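Pamlow shelf fault

The Pamlow shelf fault was a control fault in the Ullis household arm, found during simulated kitchen trials at Biltura in March. Gripper stopped short of its target or drove on into cabinet edges. No injuries - all runs were in simulation. Named after the Pamlow kitchen model, where it was first logged.

Cause

Traced by Afroza Bhattacharjee to the depth estimate. Glossy dark panels gave back a faint copy of nearby surfaces, and the planner took the copy for a real shelf. Contact checks were switched off below 3 newtons, so light touches went unrecorded. Of 1,185 runs, 42 were marked as failed; the true figure is probaly higher. 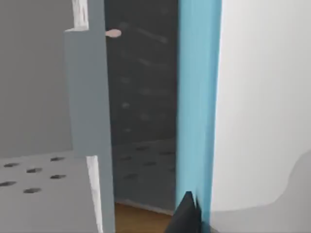 Simulated kitchen with perforated shelf, dark reflective panel and tip of the gripper finger.

Response

Contact limit lowered, reflective surfaces masked in the depth map. The fix took more than 6 weeks and was shipped with the Ekanayake planner update. Older builds were not patched and should'nt be used near glass doors. A seperate timing fault, seen in the same trials, remains open.

See also: Ekanayake planner, Ullis arm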